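Handout 4: Receiving and decanting packaged consumables
Stores and Supply, Unit 2
Tutor: Horacio Echeverría

4.1 Scope

Flexible packaging covers any product whose outer wrap takes no load of its own: wipes, tissue refills, bagged liners, sachets. It behaves differently from cartoned stock at three points, namely identification, stacking and counting. Cartoned stock was dealt with in Handout 3 and is not repeated.

4.2 Identification

Film wrap creases in transit. Gloss film also reflects overhead light along each crease, and print that was legible at the packing line may be hard to read at the bench. The brand name is normally the largest print and survives best. Product type, for instance the word SHEETS, is often set in a small tab. Sheet count and lot number are usually in the smallest print and are lost first. 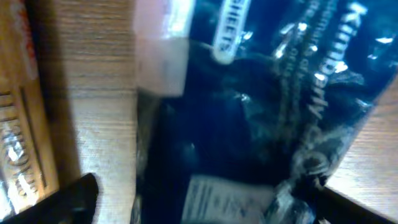 The order of reading is therefore fixed. Read the product type, then the brand, then turn the pack to find the label panel. Flatten the panel with the palm before reading or scanning it. Do not pull the film from both ends, as this opens the seal on thinner wraps. If the lot number cannot be read after flattening, enter "NR" in column 9 of the receiving sheet and set the pack aside. Do not copy the lot number from the next pack in the box.

The outer box stays at the bench until the last pack from it has been entered. Most errors marked in last year's coursework came from boxes flattened too early.

4.3 Decanting

Packs go from the bench into an open basket, one product type to a basket. Slotted walls are preferred to solid ones: contents can be checked from the side and dust does not collect in the base. The rim should be smooth — a moulding burr will cut film. 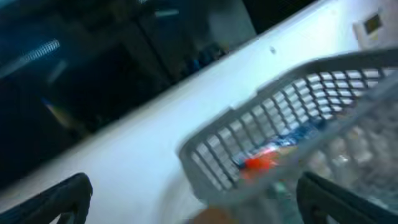
Fill to the rim and no higher. A soft pack standing above the rim takes the weight of the basket stacked on it, and the seal fails before the film does. Place packs with the label panel outward where the shape allows.

4.4 Worked case

Treloar orders 600 packs from Wudenex. The receiving sheet shows 103 packs set aside as NR, of which 93 are later read under a bench lamp. The remainder, 10 packs, is held as unidentified stock. It is counted in the delivery total but not in issuable stock, which stands at 590.

4.5 Reading for May

Prurno receiving manual, sections on film wrap and returns. Bring a completed receiving sheet.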